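Trusero Rekdale Hanging Organizer, Red
Item 1147

Home > Closet & Laundry > Hanging Storage

In stock. Ships in 2 business days.

The Rekdale is a fabric organizer with open pockets that hangs from a closet rod or a door hook. You put small soft things in it. That is the whole pitch, and we have been selling it on that basis for 11 years.

It was designed for the kind of item that has no proper home. Scarves. Tights. The dust cloth that is too good to throw out and too sad to put with the other dust cloths. A dresser drawer will take all of these, of course, and you will meet them again when you move.

Each pocket has a wide mouth and a sewn-in stay along the rim, so it holds itself open while you feed something into it with one hand. The other hand is free to hold your coffee, or the other sock.

We sell the Rekdale in one color. Customers write to ask for gray, oatmeal and something called greige. We tried a beige run one June and most of it came back with notes saying it was hard to find in a dark closet. Red is easy to find in a dark closet. 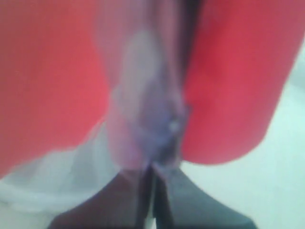
Soft things go in best from the top, held by one end and let down slowly. Folding first is fine if you are a person who folds. Thin knits and cleaning cloths can go in as they are, and they come out looking about the way they went in. Stiff items are another matter. The Rekdale will accept a hardcover book, but it will sulk, and the pocket above it will hang crooked until you take the book out again.

Please do not put shoes in it. We make a shoe organizer, the Plornanberg, which has deeper pockets and a tougher lining and costs more. People buy the Rekdale for shoes anyway and then review it as a shoe organizer.

Details

Outer fabric: polyester canvas, red
Lining: none
Hanging: two metal hooks, included
Weight, empty: 627 grams
Assembly: unfold it

Care

Empty the pockets, all of them, including the bottom one. Machine wash cold with other red things or by itself. Hang to dry. The rim stays can be bent back into shape by hand if the washer has had opinions. Do not iron.

What fits

Winter hats, gloves, scarves, rolled T-shirts, swimsuits, baby clothes, dish towels, doll clothes, spare pillowcases. A bath towel fits if it is an old thin one. A new one fits until you let go.

Returns

Send it back within 30 days if it isn't right for you. We only ask that you check the pockets before you do. Our returns shelf has a good collection of single gloves and we would like it to stop growing.

Goes with

Plornanberg Shoe Organizer
Ignacio Over-Door Hooks, pack of 2
Replacement rim stays for Rekdale (sold singly – you will probably bend just the one)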